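Interlocking foam mat

An interlocking foam mat, also called a puzzle mat or jigsaw mat, is a modular floor or surface covering made of square tiles of closed-cell foam with toothed edges. The teeth of one tile press into the gaps of the next, so that a covering of any rectangular size can be put together and taken apart without glue or tools. The mats are used in playrooms, home gyms, workshops and classrooms, and on tables and benches where objects are handled often and may be knocked over.

Material

Most tiles are made of ethylene-vinyl acetate (EVA), a soft copolymer that is expanded into foam, cured in blocks and then sliced into sheets. Polyethylene foam is used in cheaper tiles and is lighter but recovers more slowly after being pressed. The hardness of the foam is usually given on the Shore C scale. Softer grades are sold for infants and for kneeling, and harder grades for exercise equipment.

The upper face is normally embossed with a fine texture during pressing. The texture raises the grip of the surface and hides small scratches. Color is mixed into the compound before expansion and runs through the full thickness of the tile, although it fades under direct sunlight. Light blue, gray and black are common in single-color sets.

Construction

Tiles are die-cut from the sheet. The teeth are slightly wider at the tip than at the neck, and the joint holds by friction and by the spring of the foam. Border strips, with teeth on one side and a straight edge on the other, are supplied with some sets. Tiles cut on different dies seldom fit together well, even when their nominal size is the same.
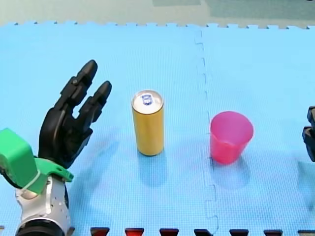 On a tabletop the mat serves as a cushioned work surface. It dampens the noise of hard objects being set down and reduces damage to cups, cans and similar lightweight containers when they tip. A plastic cup or beverage can will stand upright on a firm tile, but a tall, narrow object is less steady on soft foam, where a small tilt presses one side of the base deeper than the other. Seams are a further source of unevenness – a joint that has not been pressed fully flat leaves a ridge. For this reason the harder grades are preferred on tables.

Testing

In a comparison carried out by the Limar materials workshop in February, 12 tiles from two suppliers, Vakov and Barreto, were loaded under a flat steel plate and measured again after nine hours. The Barreto tiles recovered more of their original thickness. Joint strength was similar in both groups and fell after repeated assembly, with most of the wear found at the necks of the teeth.

Care

Tiles are wiped with mild soap and water. Solvents, including acetone, can dull or swell the surface. Moisture trapped under a covering may lead to mold, and tiles should be lifted and dried from time to time. Heavy furniture leaves permanent dents. Worn tiles can be replaced singly – one of the main advantages over rolled matting – provided that the replacement comes from the same die.

See also

Anti-fatigue mat
Closed-cell foam
Rubber flooring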